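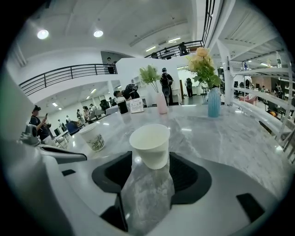 4. Your first session at the table

By now you have charged the grippers (section 2) and been shown round by whoever is leading the evening, which at Umham is usually Davina Strachan. This section takes you through your first proper go at the cup exercise. Please don't hurry it. Most of us in the club were dreadful at this to begin with, and the cups are only paper, so there is very little harm you can do!

4.1 Getting the table ready

1. Find a place at one of the tables and put your bag down by the side of it, well away from where your feet will be.

2. Stand one cup on its base, a comfortable forearm's length in from the edge. Leave the flowers and other people's drinks where they are, so long as you can reach your cup without brushing past them. A bit of clutter is good for the recordings, and Hamish Niven will tell you so at length if you ask him.

3. Look for cables on the floor before you step back. They run between the tables and they do like to find an ankle.

Caution: Keep open drinks away from the power strips, including any that are up on the table.

4.2 Holding the grippers

4. Take one gripper in each hand, fingers pointing forwards over the near edge of the table. Your elbows should be loose and your shoulders down. If your wrists start to ache, put both grippers down and have a rest, even if you are halfway through a set.

5. Check that the green light is showing on each marker cube. If one stays dark, switch that gripper off, count slowly to ten and try again. If it still sulks, take it to Ewan Innes and borrow another.

Note: Try not to cover the cubes with your sleeves. The black squares need to be in plain view, and a baggy cuff can spoil a whole set without your noticing.

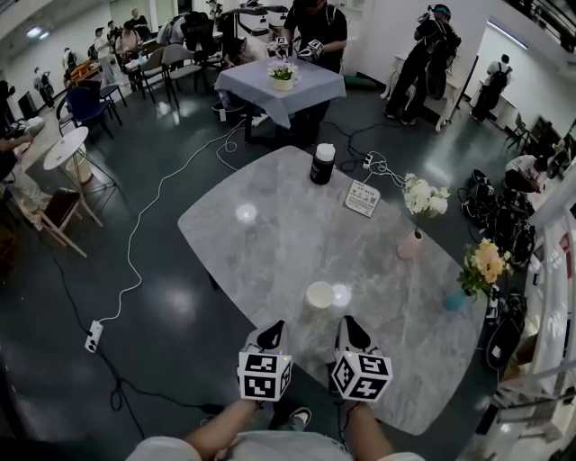 4.3 Your first set

6. Bring one gripper down until the open fingers are either side of the cup, a little below the rim. Close them gently and stop as soon as the cup is held. A squashed cup goes in the recycling and you simply fetch a new one.

7. Lift, move the cup a short way across the table, and set it down again. Let go fully before you draw back, or it will come along with you and tip.

8. Carry on until you have done 30 lifts, then swap hands and do the same again. The longer set of 40 is for members who have been coming since February or earlier.

9. Write your name and set number on the sheet. Please write clearly, as Marion Mackay types them all up at home.

Caution: If anyone needs to get past behind you, stop and hold still until they have gone by.

Cleaning and packing away are covered in section 5.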